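Karras Two-Arm Housekeeping Unit: Set-up and Operating Guide
Section 9. Grip Faults During Bed Work (Fault 453) 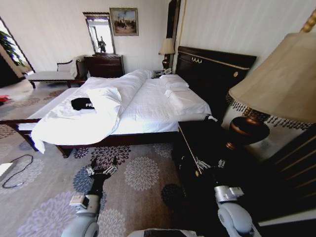 Margit Balogh wrote in the margin of the last edition that Section 9 told her how to clear a fault and never once told her how to tell it had come back. She was right, and steps 11 to 14 are new. The rest of the section has been rewritten around them, with fewer adjectives.

9.1 What the fault is

Fault 453 means the unit believes it is holding linen and the linen disagrees. One gripper has reported a closed grip, the arm has begun its travel, and the load on the wrist does not match what a pillow or duvet ought to weigh. The unit then stops both arms where they are and shows the code on the hand panel.

The reverse case is more trouble. The unit believes it has let go, and it hasn't. The arm moves off toward the next task with a fold of duvet still between its fingers, and whatever was resting on the duvet comes along. At the Betport trial this ended with a bedside lamp on the carpet and a log entry reading "task complete." Software from the March release onward raises 453 for both cases. Earlier software raises it only for the first. If you are not sure which you have, assume the worse one and check the version on the hand panel under System.

CAUTION: A stopped arm is a powered arm. It holds its position under motor torque and may move when the fault is cleared. Keep your head and hands out of the space between the two arms until step 4 is done.

9.2 Before you touch anything

1. Read the code on the hand panel. If it says anything other than 453, go to Section 11, where the other codes live.

2. Press Hold. The panel light turns amber. Pressing it twice does not hold the unit any harder; it releases it.

3. Look at both grippers. The panel names the side it suspects, left or right, from the unit's point of view. If you are standing at the other side of the bed facing it, that is your other hand.

4. Turn the arm power key to OFF and take the key with you. The arms will settle slightly as the brakes engage. Anything under them should already be somewhere else.

Note: Do not leave the key in the unit "just for a second." The Lurkley hotel did, and a helpful colleague turned it back on.

9.3 Freeing the linen

5. Support the fabric with one hand so its weight is off the fingers.

6. Open the gripper with the manual release on the wrist module. Turn it counterclockwise until the fingers part. It is stiff by design, and pliers will make it stiff forever.

7. Draw the fabric out in the direction it went in. If a thread has caught in the finger linkage, snip it. Pulling is how one loose thread becomes a bill for a duvet cover.

8. Wipe both finger pads with the dry cloth supplied. Lint on the pads is the commonest cause of 453. Fabric softener is second, and is better discussed with your laundry than with us.

9. Check the bed for personal items. Caps, glasses, chargers and books are not in the linen library, and the unit will treat a small one as part of whatever it is lying on. Move them by hand to a place the arms don't visit.

10. Check the nightstands in the same way. Lamps with fringe, beads or tassels should be marked as keep-out zones in the room map (see 6.4). A tassel is an excellent imitation of a pillow corner, as far as the grip sensor is concerned.

9.4 Restarting, and making sure

11. Stand outside the reach of both arms. Insert the key, turn it to ON, and choose Clear and Home. Do not choose Resume. Resume picks up the task from the moment it failed, with great confidence and no linen.

12. Watch both arms go home. Each gripper should open fully, close fully and open again. If either one hesitates, repeat step 8 once. If it hesitates a second time, take the unit out of service.

13. Run Grip Check from the Tools menu. Hand each gripper the test towel when prompted. The reading should settle between 5 and 16 on the panel scale. Below 5, the fingers are closing on air or on lint. Above 16, something is still caught, and you should return to step 5 with a flashlight.

14. Open the fault log and note the cycle count. If 453 comes back before another 900 cycles have passed, the pads are worn and need replacing, however clean they look. This is the part Margit was asking for.

CAUTION: Never run Grip Check with your fingers in place of the towel. The reading will be within range. You will not enjoy it.

9.5 Things people try

Raising the grip force. This makes the message go away and leaves the fault where it was, now with a firmer hold on the bedspread. The setting is locked at the factory. Rosalba Pace at the Tindallow service desk can unlock it and will want to know why.

Pulling the arm aside by hand while it is powered. The arm will resist, then stop, then report a collision. You now have two codes to clear and Section 11 to read after all.

Switching the whole unit off at the wall. It does clear the panel. It also clears the cycle count you need for step 14, so write the number down first if you must do it.

9.6 When to call service

Call Tindallow if the manual release will not turn, if an arm drops more than a hand's width at step 4, or if the gripper opens on its own at any time. Leave the key out and keep the door closed until someone calls back. Have the fault log open when they do.

Section revised 5 February 2023. Replaces all earlier versions of Section 9, including the laminated one taped inside the service cupboard.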